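How to wrap your hands for boxing training

When I started boxing at the club in Skikville, I wrapped my hands badly for the whole first winter. I pulled the cloth too strong, my fingers became white, and after each round I had to take off the gloves and begin again. In February my wrist was hurting so much that I stopped for 3 weeks. After this I learned to do it properly, and I write the method down for other beginners.

What you need

One pair of long cotton wraps, a little elastic. Very short ones are sold for children and they do not reach around the wrist enough times. Mine are from Pelitz and I have washed them very often. Wash them in a net bag, otherwise they make a knot with everything else in the machine.

Before you start

Take off rings and watch. Roll the wrap so that the thumb loop is on the outside and the closing part is in the middle of the roll. Do this at home in the evening before training. I do it in the bedroom, sitting on the bed, and it takes me one song.
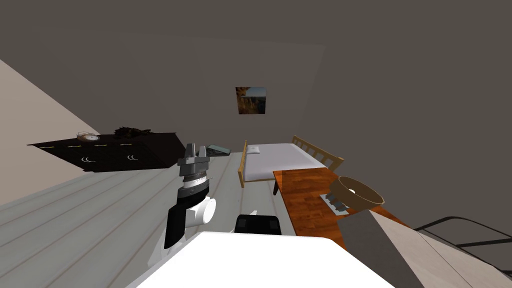

Open your fingers wide and keep them open during all the steps. If you wrap a closed hand, the cloth will be too loose when you open it and it will fold under your palm. Keep the wrist straight, in one line with the forearm.

Step 1. Put the loop over the thumb. The wrap must go over the back of the hand first, not over the palm. If it goes over the palm first, it will open when you make a fist.

Step 2. Go around the wrist three times. Each turn should cover half of the one before. Stay flat, without folds, and pull only a little.

Step 3. Bring the wrap across the back of the hand and go around the knuckles three times. Make a fist and look if it presses. It should feel full but you should not feel pain between the fingers.

Step 4. Now the fingers. From the wrist, go between the little finger and the ring finger and come back to the wrist. Repeat for the next two gaps. Many people at my club leave this step out on light days. I always do it.

Step 5. Go once around the thumb, back to the wrist, and once more over the knuckles with what is left.

Step 6. Finish at the wrist and close it. If much cloth remains, next time make one more turn around the knuckles. If it is too short, take away one turn at the wrist.

How to check it

Make a hard fist, then open the hand again. The fingers must keep their normal colour. Hit your own palm a few times. When something moves, take it off and do it again, even if the others are already skipping.

For the bag I use the same method, and for sparring too. For a real bout the rules are different, and your trainer will wrap you with gauze and tape. Please ask him or her and do not try it alone.

When you come home, do not leave the wraps in the bag. Hang them up open, and roll them when they are dry.

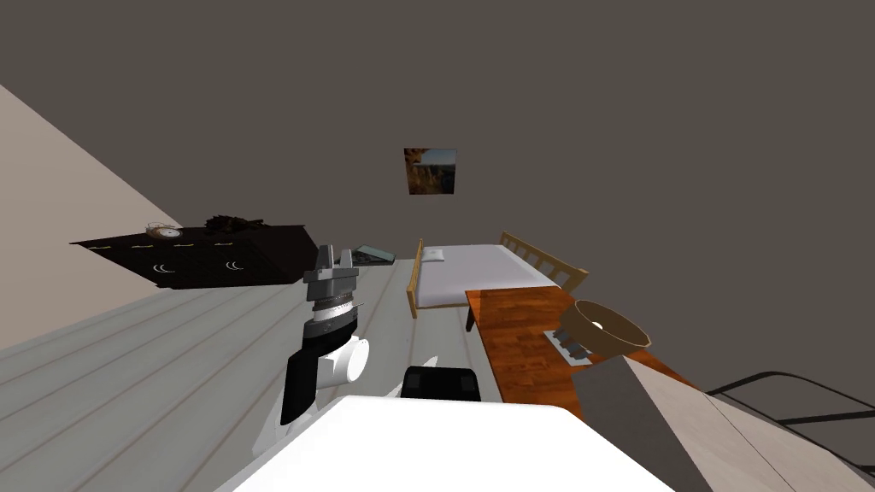 A bedroom with a dark brown chest of drawers and a small round clock on top.

Next page: choosing your first gloves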